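Junby water bills going up in March, council votes 4-3

August 17, 2020

Households in Junby will pay more for water from next March after a long and at times cranky council meeting that ran well past its finish time.

The vote was 4 to three. Average yearly bill goes to $438, up from what most people will remember as a fairly steady figure for the past few years. Money goes to the Marsden Street main, which has burst twice since Easter and left the bottom end of town on bottled water for a weekend.

Mayor Phyllis Pilkington voted for it. Said she didn't enjoy it.

"We've patched that pipe so often there's more patch than pipe," she told the meeting. "I'd sooner wear the complaints now than have the whole thing go in January when it's 40 degrees."

Deputy mayor Trevor Clegg voted against. He wanted the rise spread over two years and said pensioners on the Sumedon side would cop the worst of it, as they have older meters and bigger gardens.

"Timing's terrible," Cr Clegg said. "Half the town is on reduced hours. People are counting coins at the supermarket, and we send them this."

The public gallery was closed under the current restrictions so residents watched online. Sound dropped out for part of the debate and council has promised to put a full recording on its website by the end of the week.

Written submissions were taken up until the night before. Most were against, going by the summary in the agenda papers. A few asked why the reserve fund couldnt cover the work. Finance manager Priit Butkienė said the reserve was already committed to the Trirken pump station and could not be touched without going back to the state.

What's in the plan –

Replacement of the Marsden Street main from the roundabout to the old butter factory. New valves at the Sumedon end, so one break doesn't shut off the lot. Roadworks in stages, one lane open during the day. No work on Sundays.

The existing pipe is cast iron and older than anybody on council. It carries water to 2,000 properties, including the primary school and the medical centre, and both have asked for warning before any planned shutoff. Council says letters will go out ahead of each stage.

Pensioner rebate stays, and goes up by $50 a year. You have to apply, it is not automatic, and Cr Clegg wants that changed before the first new bills are posted. His motion on that was put off to the next meeting.

Business owners are split. Telmo Moya runs the bakery on the corner of Marsden Street and lost a Saturday's trade in the second burst. He's in favour.

"No water, no bread," he said. "I'll pay the extra. Just don't dig up my front door at Christmas."

I-seul Maeng, who has the laundromat three doors up, said the rise would hit her harder than almost anyone and she had heard nothing about a commercial rate. She's written to council twice. Council said on Monday a reply was on its way.

There isn't a seperate commercial rate in the plan as passed. Mr Butkienė said large users could ask for a payment schedule and that nobody would be cut off while one was being worked out.

Tenders for the pipe work open next month. Council expects to pick a contractor before the end of the year – local firms are encouraged to put in, though the mayor conceded the job may be too big for anyone in town. Bills already issued this quarter are not affected.

Questions about the rebate can go to the front counter by phone. The counter itself is open mornings only, and you'll need to ring first if you want to see someone in person.

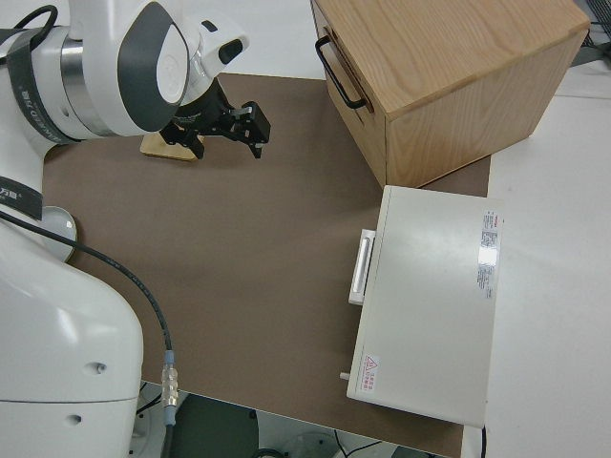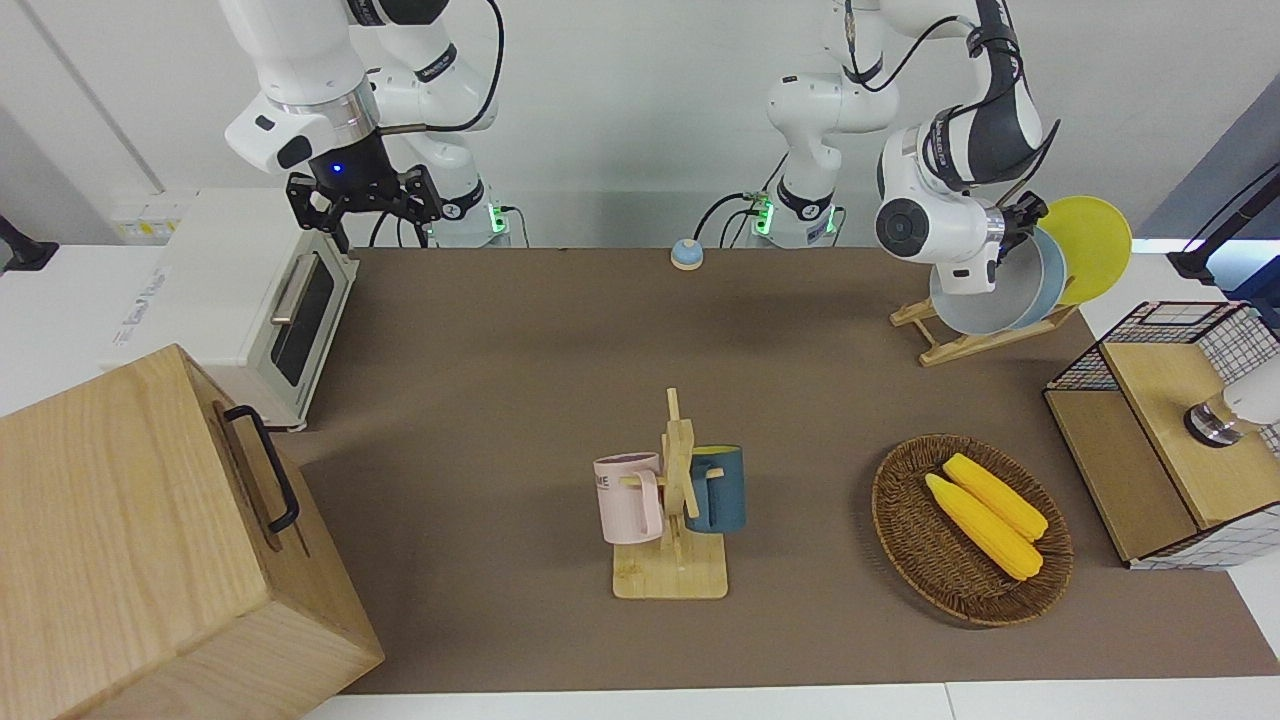
White robot arms with black grippers at a work surface.

Next council meeting is in a fortnight, online again. Rebate motion is first on the list.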